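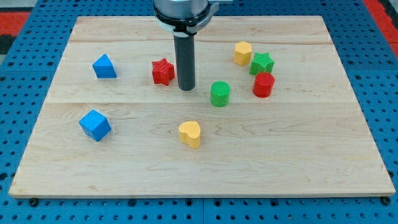
A maple-colored board on the work table, with the wavy grain well visible.

About Skulmont

Skulmont is a small school of woodworking for adults. We teach evening and weekend courses in the old dairy building in Holub, on the road that goes down to the river. People come to us from the town and from the villages on the other side of the valley, and in summer also from farther away.

The school was opened by two cabinetmakers who before this worked many years in the furniture factory Woro. When the factory closed its training shop, they bought a part of the benches and the hand tools, and with these benches we still work today. Some of them carry the names of apprentices cut in the side. We did not sand them away.

What we teach

The beginner course is called Skimen. It takes 4 months and it has one evening in the week. In this course every student learns to sharpen, to plane a board flat, to cut a simple joint and to glue boards together to a panel. At the end the student makes a small bench or a wall shelf and takes it home. We know that sharpening is for many people the boring part, but we spend on it the full first 2 evenings, and we will not make this shorter.

After Skimen you can continue with chairs, with drawers and boxes, or with repair of old furniture. The repair course is the most full. Please write to us early if you want a place in it -- the list for the spring is usually closed already in December.

Our groups are small. The teacher has time to stand with you at the bench and look how you hold the plane. You do not need to bring tools. You need closed shoes, and long hair must be tied.

The wood

We buy most of our wood from sawmills in the region, and we dry a part of it ourselves in the shed behind the school. Beginners work with lime and pine. Maple and oak come later, when the hand is more sure. The short pieces are kept in the boxes near the door and every student may take from them.

The school today

Until now 718 people have finished the beginner course. Our library upstairs has nearly 2,529 books and magazines about wood, many of them a gift from the Woro factory. Students can borrow them for the time of their course, and former students can read them in the building when the workshop is open.

Visits are possible before every evening course. Please ring at the side door, the front one is only for deliveries.

Page updated Mar 10, 2023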